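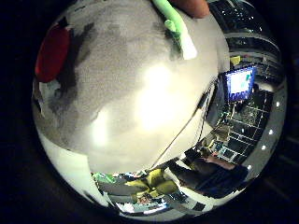 Figure 1. Close view, light green piece at the top.

Vegetables left on lunch trays at Broten School
Project report, Molach group

We wanted to know if the time of lunch changes how many vegetables students eat. In December we checked trays at the return window for 12 school days. A tray went down as "left" if more than half of the vegetable serving was still on it. We checked 1439 trays in all. We also gave out a short survey and got 84 back.

The early lunch left more than the late lunch. Cooked carrots came back most often, and raw cucumber came back least. Soup days were a problem – we could not tell what had been eaten, so we took them out of the comparison.
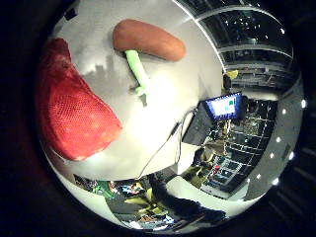

Ghada Najjar wrote on our draft that early lunch comes right after the morning snack, and that we should have asked who had eaten one. She also thought half a serving was too hard to judge by eye.

We agree with both points. The survey did not ask about snacks. For the second one, two of us judged the same 90 trays separately and compared sheets. Most matched, but salads did not.
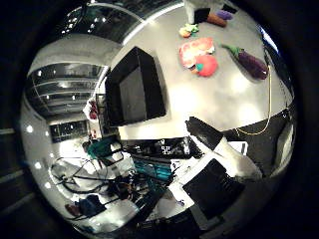
Page last changed 2026-08-20

Next steps
Ingegerd Brekke will add the snack question to the survey. Sekstead School has one lunch period for everybody, so we would like to repeat the check there – with a scale this time.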